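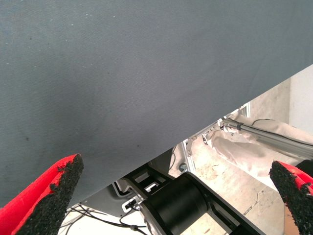

Fingers open, grey panel in front. Cell 2, afternoon shift.

Re: They've put an arm on the panel line. What changes for the rest of us?

panelbasher
Joined: December
Posts: 40

Picture's at the top for anyone who wanted to see what I've been going on about. We make fabric-covered panels, the acoustic sort that go up in offices and call centres. Firm's called Vesel, not that it'll mean much to anyone outside the trade. Until the autumn there were four of us on wrapping and finishing. Now there are two of us and a robot arm from an outfit called Brillivico, with red fingers and black grippy pads on the inside of them.

The pitch was that it does the lifting and turning and we do the "skilled" part. What I do now is stand near it. I load the rack, I press the green button, I look at the panel when it comes round, and I pick the bits off. Look at the top left of that panel and you can see the white specks on the cloth. That's my skilled part.

Not asking for sympathy. Asking whether anyone who's had one of these in for more than a year can say what the job looks like once the managers stop bringing visitors round.

tenon_and_on
Posts: 2,844

We've had two in for three years at a door factory. The visitors stop after the first few months. Then the person from the supplier stops coming, and after that whoever was nearest when it was installed becomes the robot person, on the same pay. If you're standing near it, that's you.

My advice is to get it written down what you're expected to do when it stops. Ours had "operator to clear minor faults" in the paperwork and minor grew and grew.

Lintwick
Posts: 213

Bit of a sceptic about the scepticism here. I did panel wrapping for six years and my shoulders are finished. If something else had been turning the big ones over I'd still be doing it. What exactly is it you miss?

panelbasher

Fair question. I don't miss turning the big ones. I miss talking to someone while doing it. With four of us you'd have two on a panel, one either end, and you'd feel through the cloth whether the other one had it tight. Now the two of us left are on different shifts, so I spend eight hours with the extractor fan.

And the speed isn't mine any more. It's not even fast! It's slower than we were on a good day. But it doesn't have a good day or a bad day, so the rack has to be full when it wants it full. I used to be able to get ahead, have a proper brew and come back. You can't get ahead of it.

Lintwick

OK, the brew thing I understand.

Grommet Fan
Posts: 1,119

I set up cells for a living (not for Brillivico, before anyone starts) so take this as you like. My first thought on the picture was the pads. They're chipped along the edges and there are crumbly bits on the outside of the left one. If crumbs like that are getting on to cloth, somebody should be looking at them. Dark spots on grey fabric can be all sorts, but I see a few small ones low down on that panel and I'd want to rule the pads out. Do you have a change interval for them?

panelbasher

There's a line in the manual about inspecting "periodically". I asked what periodically meant and was told to use my judgement. I asked if my judgement came with spare pads. It did not.

tenon_and_on

And there it is. Consumables. Ours were in nobody's budget, because the capital money bought the arm and the maintenance money was set before the arm existed. We went half a year robbing parts off the second one.

Grommet Fan

To be fair to the supplier, there'll usually be a pad kit on the spares list and the customer strikes it off to get the total down. I've watched it happen across a table more than once. Ask to see the original quote if anyone will show you.

Cabling wants a tidy as well. Those thin black ones looping about on the pale surface at the bottom, I'd have them clipped down properly. It may all be fine and well out of the way, I can't judge clearance from one picture. But loose loops by a moving arm are the first thing I look for when I walk up to a cell.

quayside_kev
Posts: 213

Same number of posts as Lintwick, we should get a badge.

Different view from me. I'm at a place called Provodside, we do cable assemblies, and we were told the same thing about nobody losing out. Nobody did get sacked. They just didn't replace anyone. Six people left over two years, for the ordinary reasons, and each time it was "we'll see how we go". That never shows up in anyone's figures as the robots taking jobs. So when a firm tells you no redundancies, ask them how many vacancies they've filled on that line.

panelbasher, you said four down to two. What happened to the other two?

panelbasher

One retired. One went to despatch, "temporarily". So on paper, no one lost a job to it. Exactly what you said.

Lintwick

I'm going to keep being awkward. Somebody retiring and somebody moving to despatch isn't a scandal. Factories have always done that. We had a stapling machine come in when I started that did the work of three people and I never heard anyone say it had ruined the place. I think the arm gets the blame for things that are really down to how the shifts are planned. They could put the two of you on together tomorrow if they wanted to.

quayside_kev

They could. Will they? The whole sum that paid for the arm was done on one person per shift. Put two on and the sum stops working. You can't pull the arm and the rota apart as if they came in on separate lorries.

Lintwick

That's a better point than I wanted it to be. I still say the shoulders matter.

tenon_and_on

Both of you are right and it's annoying. What I'd add is training. Did you get any, panelbasher? Proper training, I mean, with somebody showing you how to teach it a position, not a slide show.

panelbasher

A morning. Most of it was safety and where the stop button is, which I'm glad of. The bit about changing positions was "call us". There's a login for it and we haven't got it. So if a new panel size comes in, we wait. We had a run of odd sizes for a hotel and the arm did nothing for most of a week while the two of us wrapped them by hand on the bench. Between us we got them all out. That was the best week I've had since it arrived, and it went down in the system as downtime.

Grommet Fan

That one makes me cross, and I'm on the other side of the fence. Holding back the login is a choice. Sometimes it's the supplier protecting its call-out income and sometimes it's your own management worried that someone will fiddle. Either way you end up with people who know cloth standing next to a machine they're not allowed to correct. If I were you I'd ask for the login in writing and offer to do the course. Worst they can say is no.

quayside_kev

Worst they can say is yes, and then it's another duty on the same money.

Grommet Fan

Ask for both then. I've seen it go up a grade at a couple of places. Not many.

mossandmortar
Posts: 40

New-ish here. I work for Quách, we're a small upholstery shop, and the owner has been looking at one of these after a trade show. This thread is putting me off, which may be the idea. Can I ask something basic: does it cope with cloth? I would have thought fabric was the worst thing you could hand it.

panelbasher

It doesn't really handle the cloth. It handles the panel once the cloth is on. The actual wrapping, pulling it round the corner so the weave stays straight, that's still hands. I was told it would be "phase two". I have heard a lot about phase two and have yet to meet anybody who's seen a date for it.

For a small shop doing chairs I can't see it. Every chair's different, and we struggled with a hotel order of flat rectangles.

mossandmortar

Thanks. I'll pass that on, slightly toned down.

Lintwick

Before your owner writes it off, there might be something in it for lifting alone. There are also plain lifting aids that cost a good deal less and don't need a login. My old place finally bought one after I'd gone, naturally.

tenon_and_on

Seconded on the lifting aid. We got one for the heavy doors and it's the only bit of kit on the floor that everybody likes. No one has ever brought a visitor round to look at it.

panelbasher

Update, for those who said put it in writing. I've asked for three things: a pad change interval with the pads to go with it, the login with the course, and an overlap of an hour between the shifts so there's two of us for the big ones and a handover. The supervisor said the first was reasonable, the second was "a conversation", and laughed at the third, though not nastily. I'm going to keep asking about the third.

quayside_kev

Keep a note of what date they said each thing. And every time it stops, write down who got it going again.

panelbasher

Already got a notebook. It's got bits of grey fluff all over it.

Grommet Fan

Post a close-up of the pads when you get the new ones in. I'd like to see whether the dark spots stop. My money's on the pads but I've been wrong about spots before, one lot turned out to be somebody's pen.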